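Jewelry > Care & Repair > Vintage rings

Safe to clean my grandmother's garnet ring at home?

Corina Strebel
I finally have her 13-stone cluster ring and I love it! The gold has gone dull behind the garnets. Would warm water and dish soap hurt it? 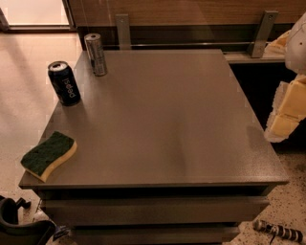

Two prongs feel a little scratchy too, if that matters.

Vinzenz Sutter
Soap is fine.

Theresia Hämmerli
Lucky you! Check the backs first. If they're closed, skip soaking, as water can get behind the stones and ruin old foil. 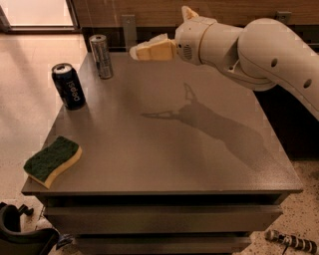 Photo: Gion Fankhauser

Scratchy prongs should go to a jeweler before any brushing. Bachmann fixed mine in January and it's gorgeous again!

Comments
Valentin Baumgartner: Closed backs on mine, good thing I read this!
Corina Strebel: Mine are open!! Prongs first, then soap.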